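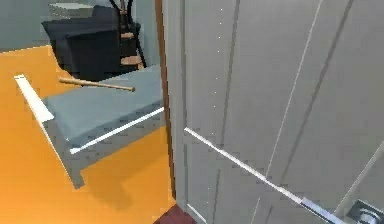

Solange Carrier wanted it written down first thing that she never agreed to move the seed swap to September, and could the last set of minutes please be fixed. Fine by me, consider them fixed! (I was the one who typed them up, so I'll take that on the chin.)

Trellside Garden Club, monthly meeting

We got going at 7:10, once the coffee was ready. I took notes again.

Money. We have $2362 in the account, and the new hose reels from Cormier came to $868, already paid. Sibusiso Van der Merwe asked if that included the brackets. It did, and I have the receipt if anyone wants to see it.

Plots. All 34 are taken, with 2 households on the waiting list. We talked for ages about the plot by the Weletti Street gate, which has gone to bindweed. I'll write a friendly note to the holder before we do anything stricter.

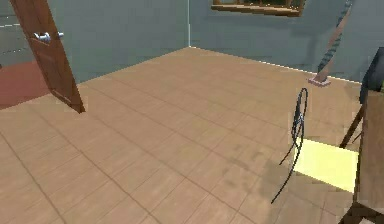 Solange thinks a month is plenty of time for them to answer, and I said six weeks, so we settled on a month with a phone call halfway through. Sibusiso will make the call.

Compost. The left bin is ready and smells great (well, to me). Please stop putting whole squash in the right one! Sibusiso is going to ask Zedholm for a price on a load of wood chips, and we'll vote on it next time. 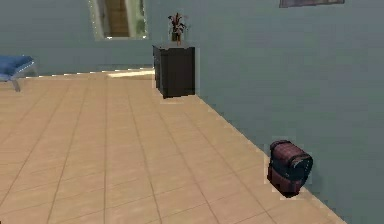
Tile floor and blue-gray wall.

Seed swap. Back to October, as Solange said all along. Bring envelopes with the name of the variety on them, and the year if you know it. I have way too many runner beans and will be pushing them on everybody.

Any other business. Someone left a green trowel by the water tap. I have it at home.

We wrapped up at 8:35. Next month I'm bringing the lemon bars.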